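Rimida has put a folding chair into production with designer Visitación Casado, the first piece of seating the company has made in aluminum. The chair is called Kevico and goes on sale in October.

The seat and back are each cut from a single sheet and joined by two bent tubes that also serve as legs. Folded, the chair is 2 inches deep and hangs from a hook by its top rail. Casado began with the hinge, which she had drawn years earlier for a drying rack that was never made. It has no screws on the outside and locks when a person sits down.

Early versions were made at a metal shop in Sarkton. They pinched fingers, and the back leg was moved inward to fix it. 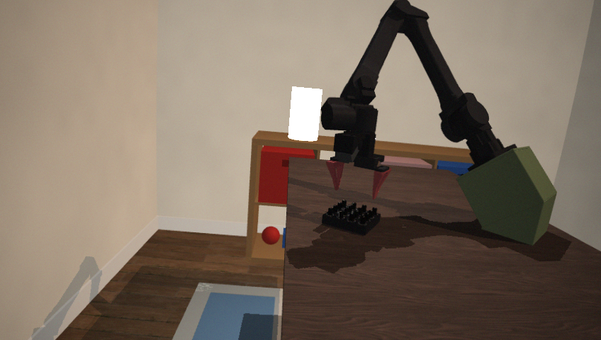
Casado said the change cost her the line she liked best, a straight run from the top rail to the floor, and that she would make the same choice again. She also wanted the chair left unpainted. Rimida asked for colors, and the two settled on bare metal, dark red and a pale gray.

The first run is 500 chairs, with 1,000 more planned if orders hold up. Each one has its number stamped under the seat.

Kevico will be shown at the Echevarría gallery alongside a matching side table, still a prototype. The table uses the same hinge turned upside down, and its price has not been set.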